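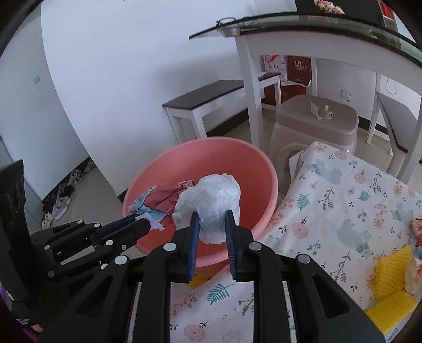
Category: Orders & Shipping > Address problems

Ticket #3255 – Opened Apr 5, 2019
Status: waiting on customer

Hi again! Me with the Stivito label printer order. Quick recap for whoever picks this up: I sell secondhand linens out of my house, I ship maybe a few parcels a day, and your Trilta plugin keeps chopping my customers' apartment numbers off the labels. The order page shows the full address. The preview shows the full address. Then the label comes out and poof, no apartment.

What I tried so far:
Logged out and back in. No change.
Switched from the Stukow template to the plain one. The apartment number showed up once, then vanished on the next label (same customer, same address!).
Cleared the browser cache, which also logged me out of my bank and everything else. Thanks for that.
Reinstalled the plugin. This wiped my saved return address but didn't fix anything.

One parcel already came back to me, so I'm writing the numbers on by hand with a marker for now.
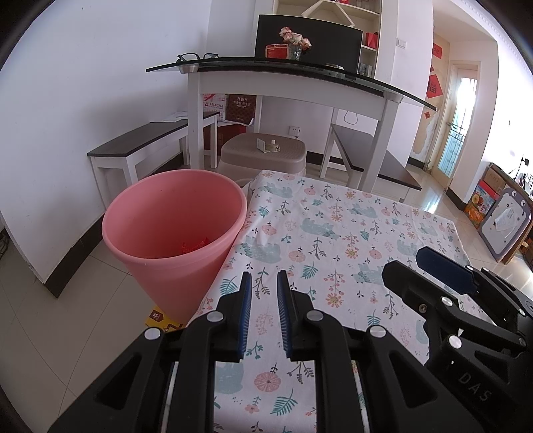

Rizvi

OK, update. I went through the settings like your last message said and found the box called "Max characters per order export." Mine was set to 3000. You told me to try 299, so I did, and the labels stopped printing at all – just a blank sticker and a sad little beep. Put it back to 3000 and we're at square one.

Then I noticed something. It only happens when the street name is long. Short street, the apartment prints fine. Long street, it's gone. So I moved the apartment to address line 2 by hand on order 185 and it printed perfectly! Is line 2 supposed to fill in by itself? It used to, back in September, before the big update.

I can do it by hand for a week or so but please don't close this one yet. Also, can I get my return address back or do I have to type it in again?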